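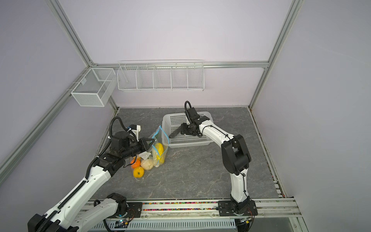 ## About Jusodico

Jusodico packs small mixed bags of fruit, vegetables and bread for offices and corner stores. Pornthip Kaewkla started the company with one delivery route and a rented unit. We now send out roughly 2000 bags a week.

Most orders are a mix of citrus, peppers, bananas and a bun or two. Everything goes into clear zip-top bags, so customers can check what they are getting before they open them.

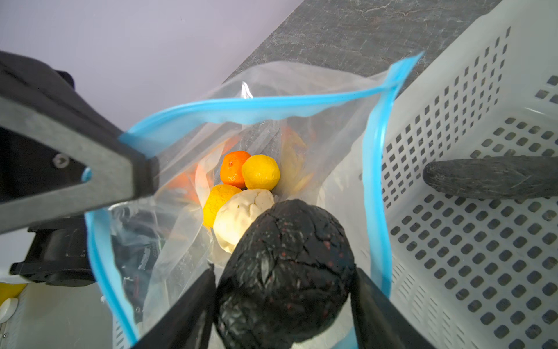 Mixes change with the season, and stores can swap any item up to 5 p.m. the day before delivery. Standing orders go out every Tuesday. New accounts can call the office and ask for Pornthip.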